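Learning to Mend Chairs at Fifty-Three

When I telephone Hanneke Van Dijk to ask for the way to her workshop, she tells me to look for the blue gate in Plodthorpe and to bring a warm sweater. "The stove is small and the room is not," she says. I arrive at nine in the morning, in March, and I am glad of the sweater.

Hanneke repairs chairs with woven seats, mostly in cane and rush. She started when she was 53, after many years of writing letters for an insurance office. It was not a plan. Her mother had left her two chairs with broken seats, and the man who was recommended for the repair had a waiting list of more than a year.

"So I bought a book," she says. "It was a bad book, I must say. The drawings were very beautiful but you could not see which strand goes over and which goes under. I made the first seat three times. The third time I could sit on it, but it made a noise."

Her teacher became Cor Van Leeuwen, who had the long waiting list. She wrote him a letter with her questions, eleven of them on two pages, and he answered on the back of the same sheets. After the third letter he invited her to come and watch. Later she could do the corners, and after one winter he gave her a whole chair.

Cor is now retired, but he still comes to the workshop when the weather is dry. On the morning of my visit he sits near the window and sorts cane by width, and he corrects Hanneke when she tells the story.

"It was not one winter, it was two," he says. "The first winter she only made waste."

"Expensive waste," says Hanneke.

Cane is sold in bundles, and a good bundle should be even in color and without rough places. They order from Verschueren, a family firm which Cor has used since his father's time. He opens each bundle and pulls every strand through his fingers before it may go in the water. I try it also and feel nothing. He takes the same strand, pulls it again, and shows me a small split near the end.

I ask what most customers do wrong with their chairs. Hanneke thinks for a while.

"They put them next to the radiator. Then the cane dries out, it becomes like a dry cookie, and one day the uncle sits down. And they stand on them to change a lamp. Everybody says it was a child who did it, but the hole has the size of a shoe for a grown man."

A normal seat in the six-way pattern takes her 39 hours if she also has to clean out the old holes, which are sometimes filled with glue. The glue she removes with a hand drill and much patience. I ask if the price is fair for so many hours. She charges 500 for such a chair, and she knows very well that a new one can cost less.

"I say this to the people directly, at the door. Then they can go home and think. Most of them come back, because it was the chair of a grandfather, or it stood in the kitchen where they were small. Some do not come back and that is also good. I have enough chairs."
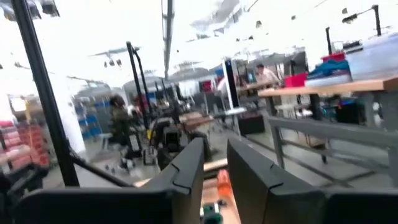 What the Hands Remember

Cor has pain in both thumbs, and for this reason he does not weave any more. He speaks of it without much drama. In his opinion the hands learn the pattern before the head does, and they also keep it longer. When he had been ill and had not worked for many months, he could not explain the fourth step to Hanneke in words. He had to take the strand from her and do it.

"I was a little bit ashamed," he says. "But the seat was correct."

Hanneke has since then tried to write all the steps down, with her own drawings, which she describes as ugly but clear. The notebook lies open on a shelf at the height of her eyes. Next to some steps she has written only one word, "Slow." The page for round seats has a coffee stain and a remark from Cor in pencil, saying that she should pull less.

Twice a year she gives a course for beginners in Kekar, in a room behind the library. The students bring their own stools. She has noticed that people who knit often pull too tight, and that gardeners are good from the first day – she cannot explain why. One student, a dentist, finished before all the others and then discovered he had skipped a whole row.

"He took everything out again and he did not complain. I gave him extra cake."

At noon the doorbell rings. A woman from Erkik has come with a rocking chair in the back of her car, covered with a blanket. Hanneke lifts a corner of the blanket, looks at the seat, and calls Cor to come outside. He puts on his coat first, and then his hat, and goes to look.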